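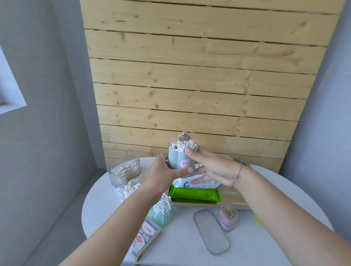
Swab canister (lidded, grey-blue) above the round table, with the open cup, the ribbed box and the bagged ones.

December, storage trial, second week

Went into this one not believing the Sondimden write-up and I still mostly don't. Their claim is that cotton swabs keep better in a closed upright canister than in anything else you'd put on a bathroom shelf or a bench. Better how, they don't say. Cleaner? Easier to grab? Less fuzz? The write-up has one chart with no units on it.

So: same table, same stuff, ordinary use. The paper-wrapped question can wait.

Upright canister with clear lid. Holds a lot, packed tight. Too tight when it's full, in my opinion. Pulled a single swab 18 times and got more than one on 4 of those. Once the first handful is gone it behaves. The clear top is useful because you can see when it needs filling, although you only see the heads, and the heads look full until you're nearly down to nothing on one side. The little handle on the lid is fine with dry fingers. Haven't tried it with lotion on my hands, should do that.

I don't give it any points for the sticker. Two people have now told me this is the best container and when I asked why, they both said it was cute. Struck from the results.

Mint cup, no lid. The one everybody uses when they aren't thinking about it, me included. The swabs fan out so you always get exactly one. You also touch the tips of the neighbors every time, and whatever is in the air lands on them. How much that matters for cleaning keyboard gaps: not at all. For ears or a cut: I'd want the lid. Surstead's care sheet says open cups are "not advised" and leaves it there, again no reason given. I'd like to see one person write down the reason.

Ribbed box, wooden sticks lying flat. Liked this more than I expected to. You pick them up by the middle of the stick and leave the ends alone. Takes up too much table for what it holds. Refilling is slow if you care about them lying straight, and I stopped caring after the first go.

Bag. It's a bag. Fine for spares. Sticks slide around and poke at the plastic, and I don't believe it would last a month in a drawer.

Toothpicks in the pink container are there as a comparison for small stiff things stored standing up. No trouble at all, which makes me think half of the problem with the canister is the cotton catching on itself and has little to do with the shape. Would explain why the Sondimden people got a good number, if they tested it half full. They don't say how full it was. Asked, no answer so far.

Wipes: both packs live on the wooden tray now, white one on top of the green. Somebody keeps suggesting we keep the swabs on the tray too. Tried it, the cup got knocked over twice when the top pack was pulled out. No.

The cards are what we use at lunch and they can stay, but please don't lean them on the cup during a count. Same goes for loose lids. There's a flat one with a grey rim that has been sitting on the table so long that I've started working around it. If it belongs to the Astgate boxes, put it with them.

Where I am with it: the canister is okay filled to two thirds. I would not write "keeps better" about it – I have nothing that shows that. Lint check still to do, dark cloth, same number from each container, and do it before the window is opened this time. Last round was useless on account of the draft.

Also want a second person to repeat the pulls with the canister full. My fingers may just be clumsy. Geraghty sells a wider version of the same thing, supposedly solves the double pulls. We'll see. Not ordering it until the lint check is in.

To do: lotion hands, lint, top up the cup (it loses more than the others, obviously), find the other label roll.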